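2023-12-22

So Wundau are keeping their shirt sponsor! I'd half given up on that one, but Hekero signed again this week and the logo stays on the front through 61 more league games. Season tickets go up 13 dollars (boo), and kids still get in free at Doltmont.
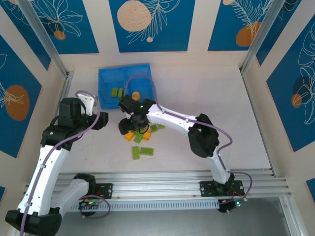 One fan in the ticket line told me she'd have taken a plain shirt over a price hike any day. I get it, but I've already renewed mine. Next home game is against Hijazi.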